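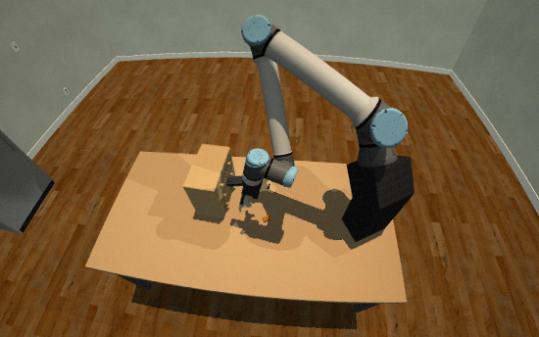
Junk drawer

A junk drawer is a drawer, usually in a kitchen, given over to small household objects that have no other home. It is known in parts of Britain as the bits drawer, the odds drawer or the man drawer, the last of these mostly by people who have never been asked to tidy it. Contents vary, but dead batteries, takeaway menus, string, a tape measure and at least one key to an unknown lock are widely reported.

Origins

Drawers of this sort need two things: a house with spare drawers and a supply of cheap small goods. Both were rare before the nineteenth century, when most families kept loose items in a box, a jar or an apron pocket. Fitted kitchens changed matters. The top drawer went to cutlery, the next to tea towels, and the one below that was left to fend for itself.

The Hilta kitchen range offered a "sundries drawer" with a removable tray. The tray had compartments marked Pins, Stamps and Twine. Surviving trays tend to hold rawlplugs in all three.

Contents

The fullest study is the Vurnatside survey, begun in August by the local historian Rosalía Barroso, who emptied the drawers of willing households on a single street and wrote down what she found. Her longest list runs to 568 items, of which 222 were rubber bands. The owner disputed the figure and asked for a recount, which produced the same number and some ill feeling.

Barroso sorted her finds by how likely they were to be used again. Scissors and sticky tape scored highly. Foreign coins did badly, as did instruction booklets, most of which belonged to appliances that had already left the house. Birthday cake candles formed a class of their own: always present, and never enough of them for the person concerned.

Location

The drawer is seldom the top one and seldom the largest. In chests and small cabinets with columns of unequal width, it is commonly said to settle in a lower, shallower compartment, where it can be shut with a knee. Attempts to move it to the hall have a poor record. The Herutberg household manual advises against having one at all, then devotes four pages to what should go in it.
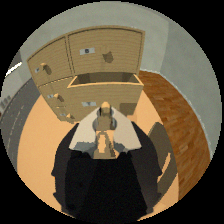 Cantero objected to this section when it was first published, writing that position has nothing to do with it and that any drawer left alone for a fortnight will turn, whatever its height or width. The point has not been settled. A later note in the survey allows that two households had a junk drawer at eye level, and that both regretted it.

Clearing out

Emptying the drawer is a yearly custom in some families and a threat in others. The usual method is to tip everything on to a table, throw away a dried-up pen, and put the rest back. Plastic organisers are sold for the purpose. Spare ones are kept in the drawer.

See also

Airing cupboard
Bag of bags
Shed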